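In Praise of the Half-Empty Fridge

My mother-in-law, Hsiu-ying Tu, shops like the bridge to town is about to wash out. I love her, she is the best cook I know, and I have never once opened her refrigerator without something falling on my foot. Last April it was a jar of pickled mustard greens, and I limped through a whole birthday dinner. So I come to this subject with some history, and maybe a grudge.

My claim is simple. Most of us keep too much food cold, and we'd eat better if we kept less. I know how that sounds. It sounds like the kind of thing people say when they live over a bakery and have a lot of opinions about linen. I live in Broltville, where the nearest decent grocery store is a Plerby out past the car wash, and I drive a car with a broken passenger window. I'm not romantic about shopping. I just got tired of throwing out cilantro.

What got me started was moving. We went from a rental with a giant side-by-side to a house where the previous owners had left behind a narrow little Karkow with a freezer the size of a shoebox. We meant to replace it right away. Then the water heater died, and the replacement cost us $900 installed, and the new fridge slid down the list behind everything else. We lived with the Karkow for two years. I complained for the first three months, loudly, to anybody who came over (sorry, everybody).

And then at some point I stopped complaining, and I noticed we were eating what we bought. All of it! The leftover rice got fried the next day because it was sitting right there at eye level, next to the eggs, with nothing in front of it. A half onion had a future. I couldn't buy the family pack of chicken thighs because there was no place to put it, so I bought four thighs and cooked four thighs, and that was dinner.

A big fridge lets you put off deciding. I think that's really what we're buying when we buy one. You come home with the good mushrooms and the plan to make the soup, and then you're tired, so the mushrooms go in the drawer. The drawer is deep and dark and has a humidity slider that I have never understood in my life. By the time you remember them they've gone slick, and you feel bad, and you order noodles. In the small fridge the mushrooms were on top of the butter. You had to move them to get at anything. They nagged.

My neighbor Tin-yau Mok thinks I'm full of it, and he's got a point or two. He has three teenagers and works nights, and he told me over the fence that if he had to shop every other day he'd lie down in the produce aisle and wait to be carried out. Fair enough. A gallon of milk lasts that house from breakfast until somebody gets home from practice. If you're feeding a crowd, or you live forty minutes from a store, or you can only get a ride once a week, then buy the big one and fill it and don't listen to me. I'd also never tell anybody on a tight budget to skip the bulk pack. Buying small costs more per pound and everybody who's been broke knows it.

But I don't think most of the big ones are sitting in houses like Tin-yau's. My sister and her husband are two people. Their fridge has French doors, a drawer in the middle for drinks, and a screen on the front that tells them the weather. I stayed with them for a long weekend and went looking for mustard for a sandwich, and I found it - four times. There was a jar of tahini with a layer on top you could have skated on. My sister said she keeps meaning to go through it. She's been saying that since the old house.

And the old advice about stocking up doesn't help. I grew up on those magazine spreads with the labeled bins and the berries decanted into matching tubs, and I fell for it too. I once bought a set of bins at Liao, the kitchen place downtown, and spent an entire evening sorting. It looked wonderful. What I had done was give each category of forgotten food its own private room. The cheese bin alone had things in it that I'd have been embarrassed to serve to a raccoon.

I do miss some things about a large freezer, I'll admit. I miss ice. I miss having a backup loaf of bread, and I really miss being able to say yes when somebody offers me half a batch of dumplings. Hsiu-ying makes dumplings by the hundred and she took the shoebox freezer as a personal insult. Her solution was to come over and watch us eat them, which was kind of great.

When we finally did replace the Karkow, I spent way too long in the showroom. The salesman kept steering me toward wider, deeper, more doors. He asked how many people were in the household, and when I said two he said, "Well, you'll want to be able to entertain." I entertain maybe at Thanksgiving. I don't need to heat, light and cool a party space all year long for one turkey. We went home with the second smallest thing on the floor, and I've moved exactly one shelf in it.

So if yours is big and you're stuck with it, I've got a few habits that carried over pretty well from the small-fridge years.

What I'd do with a big one

1. Pick a shelf and leave it bare. Choose the one at eye level, and only let leftovers live on it. When it's full, you don't cook anything new. 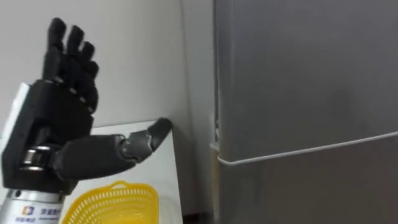

2. Shop for three dinners at a time. Write them down before you leave the house, and if one of them slides to the next night, fine, you've just saved yourself a trip.

3. Get rid of the extra mustard. Keep the one you like. My sister is down to two, and she says she's working on it.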